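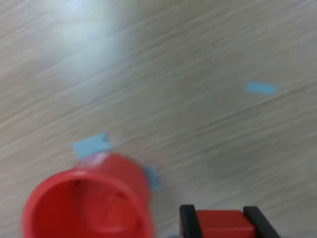

Red cup on the gray table, with blue tape for the marks.

I've been setting up cup games for our family get-togethers for years (blame my aunt Consuelo Tapia, who takes them way too seriously), and the question I get most is how to mark the spots without wrecking the table. Blue tape! Little torn pieces, pressed flat, done.

What you need: a plastic cup or two, a roll of low-tack painter's tape and a table with some elbow room.

1. Wipe the table and let it dry. Tape won't grab on crumbs or on whatever got spilled at lunch.

2. Set the cup down where you want its home spot. Tuck a piece of tape partway under one side, then another on a different side, so a bit of each sticks out. When the cup gets knocked over, and it will, you can put it right back.

3. Put one more piece out in the open, well away from the cup. This is your target. I like it 42 centimeters off for grown-ups and a good deal closer for the little ones.

4. Rub each piece down with your thumbnail, especially the torn edges. I tear mine and they come out ragged, but if that bugs you, go get the scissors.

5. Play! Our standard game is to slide the cup from home to the target using one finger, 4 tries each. Cover the tape completely and you get a point. Refugio Chávez holds the family record from last June and I'm still hearing about it.

A bright cup on a pale table is easiest for everybody to see. If you have a shiny spot under the ceiling light, keep the target out of it, or you'll be squinting and arguing all evening.

Peel the tape up the same night, slowly, pulling it back low over itself. If it leaves any stickiness, a damp cloth with a drop of dish soap takes care of it.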